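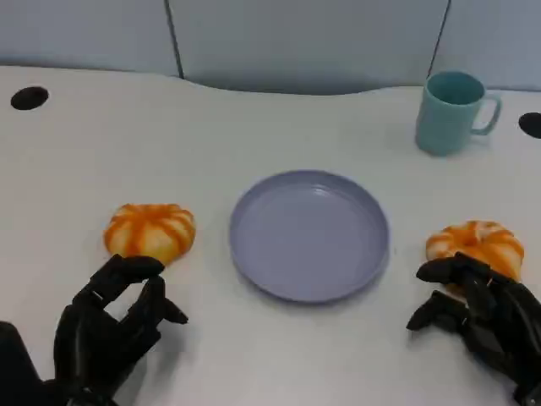 Purnach Grasp Planner 6

October
By Caroline Shemweta

Purnach is grasp planning and hand control software for two-handed robots with multi-fingered hands. It takes colour and depth images from a head camera, finds the objects on the work surface, picks a grasp for each hand and sends joint targets to the hand controllers. It runs on a single Linux computer with a supported graphics card.

Version 6 is the current release. It replaces version 5, which will get fixes until the end of the support term but no new features.

What it does

The planner is meant for table work: picking things up, moving them a short way, putting them down on or in something else. The usual test at our Hidard workshop is two soft buns and a plate, with one hand assigned to each bun and the plate between them as the shared target. The layout is simple to set up and hard on a planner. Both hands want the same bit of space at the end of the move, and a bun will squash if the fingers close to a position instead of a force.

Version 6 plans both arms together. In earlier versions the right arm was planned first and the left arm was fitted around it, which meant the left arm often waited. Now either hand can lead. If one hand has finished closing and the other is still on its way in, the finished hand holds at its set force until the path to the target is clear, or moves first if you have allowed that in the task file.

Perception

The perception module labels objects by outline and depth. You don't need a model of each object, though you can load one if you have it. Objects are sorted into four groups:

- graspable
- target (a plate, tray or bin)
- obstacle
- ignore

Anything the module can't sort is treated as an obstacle. A mug at the back of the table will normally be picked up as graspable. If you don't want it touched, mark it as an obstacle in the task file and the planner will keep both arms clear of it by the margin you set.

Holes and dark fittings in the work surface were a weak point in version 5. A round black cable hole could be read as a small flat object, and the planner would offer a grasp for it. Version 6 checks each candidate against the depth of the surface before a grasp is offered. The check is on by default and can be turned off for very thin objects such as cards.

Partly hidden objects are also handled better. When the fingers cover the front of an object, the module keeps the last full outline and updates only the part it can still see. The outline is dropped if the object has been more than half hidden for longer than the set hold time.

Hand control

Each finger is controlled separately. You can set a closing order, a closing speed and a force limit per finger, or choose one of the built-in grasp types:

- Wrap: all fingers close around the front or side of the object, thumb low
- Pinch: thumb and one or two fingers
- Scoop: fingers go in low, palm up
- Cage: fingers surround the object without pressing on it

Wrap is the default for round objects that are wider than they are tall. For soft food items we suggest Cage first, then Wrap with the force limit at the lowest setting. You can chain the two in one line of the task file.

Thumb placement is now planned on its own. Before, the thumb followed the other fingers and would often come down on the rim of whatever was next to the object. The new thumb planner takes the neighbouring objects into account and will tuck the thumb, lift it or turn the wrist a little to get it clear.

Tools included

Planner: the main program, with a desktop window and a command line version.

Replay: steps through a recorded run and shows the camera view, the outlines, the planned path and the finger forces side by side. You can change a setting and replan from any point without the robot connected.

Task editor: a plain text editor with checking. Task files from version 5 will open, but the arm order setting is ignored and the editor will tell you so.

Calibrate: camera-to-arm calibration using a printed board. Allow some 9 minutes for two arms. The board is included as a PDF and must be printed at 100 per cent, with page scaling turned off in the print window.

Grasp library: 2,459 recorded grasps, sorted by object shape. You can add your own and keep them in a separate folder so they aren't overwritten by an update.

What you need

- Two arms with position control and a supported driver
- Two multi-fingered hands with a force or current reading on every finger
- One colour and depth camera at head height, looking down at the work surface
- A Linux computer with 32 GB of memory
- A wired network between the computer and the arms

Drivers for Mullance hands are included. The Matić arm driver is a separate download and needs the newer arm firmware – check the number on the controller screen before you install. Other hands can be connected through the open driver interface. You'll need to write a short file listing the joints, their limits and the order in which they report.

Lighting matters less than it did, but even light is still best. On a white surface, turn on the surface colour setting and sample a bare patch. Otherwise soft shadows beside the arms may be read as edges, and the outlines will jump when the arms move.

Known limits

Clear plastic and glass are not reliable. Shiny plates work if the light isn't directly behind the camera. The planner doesn't do handovers from one hand to the other in this version. Stacked objects are read as one object unless you load a model for each. The stop button in the desktop window is a software stop and doesn't replace the emergency stop on your arms.

Licence and support

Licences are sold per robot and include one year of updates. Teaching licences cover a whole lab. A trial version runs for 30 days with everything turned on except the open driver interface. Current version 5 licence holders can move to version 6 at no charge by entering their old key.

Support is by email. Please attach the Replay file and your task file, as we can't do much from a written account of the fault.

Comments

Tariq Marwat
Does the joint planning work if the two hands are different models? We have one Mullance and one older hand with no force reading on the little finger.

Caroline Shemweta
Different models are fine. The missing force reading is a problem for Wrap. You can leave that finger out in the hand file and it will stay open.

Dede Zakaria
Moved over from 5 last week. The cable hole problem is gone on our bench. Calibration took three tries, then I found the board had printed at 97 per cent.

Murray Te Moana
Would like to see handovers. Also, the default colour for the left hand path in Replay is very hard to see on a white table.

Jailson Paiva
Murray, the path colours can be changed under View, then Colours. It doesn't save between sessions yet. I've logged that one.

Related items

Purnach Replay (stand-alone)
Matić arm driver
Mullance hand driver notes
Writing a hand file for the open driver interface
Moving task files from version 5 to version 6
Calibration board, A3 and A4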